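Windcombe Food Bank to Move Into Larger Warehouse on Bosgate Road in September

New site will allow longer pickup hours, cold storage and weekly deliveries to homebound residents

WINDCOMBE – The Windcombe Food Bank announced today that it has signed a lease on a warehouse on Bosgate Road and will move all of its operations there in September. The building replaces the rented storefront and two separate storage units from which the organization has served the town and its neighboring communities since it was founded.

The move follows a long period of rising demand. The food bank now provides groceries to nearly 300 households each week, and its present quarters were never intended for a program of that size. Food is currently received at one address, sorted at another and handed out at a third. Under the new arrangement, all of that work will take place under one roof.

"The people who come to us should not have to stand on a sidewalk in the rain to pick up a bag of groceries," the board of directors said in a statement. "Bosgate Road gives us an indoor waiting area, a proper loading dock and enough room to let families choose the food they will use. We are grateful to every household and business in Windcombe that helped make the lease possible."

The building was previously used for furniture storage and has been vacant for some time. Grandico, the regional property company that owns it, has agreed to a long-term lease at a reduced rent and will pay for repairs to the roof and the front parking lot. Gagnon Refrigeration has been hired to install a walk-in cooler and a separate freezer room, both of which are scheduled to be in service before the doors open to the public.

Cold storage has been the organization's most pressing need. At present, it must turn down many offers of milk, eggs, meat and fresh produce from local farms and grocery stores when its household-size refrigerators are full. The new equipment will permit the food bank to accept these donations in quantity and to hold them safely until they can be distributed.
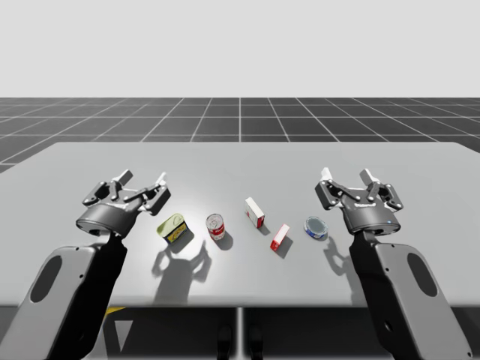

Visitors to the new site will select their own groceries from open shelves. Under the present system, each household receives a bag packed in advance, with limited room for substitutions. A trial of the self-selection method was held at the storefront last winter on selected afternoons, and households that took part reported that less food went to waste at home. They also asked for clearer labels on low-sodium and gluten-free items, and the shelving plan for Bosgate Road has been revised to provide them.

Pickup hours will also change. The food bank is now open only in the mornings, which has made it difficult for many working residents to use its services. Beginning with the move, the Bosgate Road site will add evening hours until 7:30 p.m. Appointments will be available but will not be required. Residents who are already registered do not need to register again, and their existing cards will remain valid.

A home delivery program will begin shortly after the opening. It is intended for older adults, people with disabilities and others who are unable to travel to the warehouse. Deliveries will be made once a week along 3 routes covering the town center, the river district and the outlying farm roads. Applications will be available at the storefront, at the public library and at the town hall. Family members and caregivers may apply on a resident's behalf.

The bus stop nearest the new building is at the corner of Bosgate Road and Mill Street, a short walk from the main entrance. The entrance is level with the parking lot, and accessible parking spaces will be marked beside it. Bicycle racks will be placed near the loading dock fence.

The storefront will keep its regular schedule through the end of August. It will then close for a brief period while shelving, records and remaining stock are transferred. Households that expect to need groceries during the closure are encouraged to request a double allotment at their last visit. Requests may be made in person or by telephone.

Donations of food will continue to be accepted at the storefront until the closure. Items most needed at this time are canned fish, peanut butter, cooking oil, rice, infant formula and shelf-stable milk. The food bank cannot accept opened packages, home-canned goods or items past their printed date. Donors with large quantities are asked to call ahead so that space can be set aside.

The organization is also seeking help with the move itself, in particular the loan of pallet jacks and covered trucks. Businesses able to provide either are asked to contact the food bank's office during regular business hours.

An open house will be held at the Bosgate Road building before regular service begins. Residents will be able to tour the shelves, cold rooms and sorting area and speak with staff about the delivery program. The time will be posted at the storefront and in the town newsletter.

About the Windcombe Food Bank

The Windcombe Food Bank is a nonprofit organization that provides free groceries to residents of Windcombe and surrounding communities. It is supported by individual gifts, local businesses, farms and congregations. Any resident in need of food may register, and no proof of income is required.

Media inquiries may be directed to the Windcombe Food Bank office.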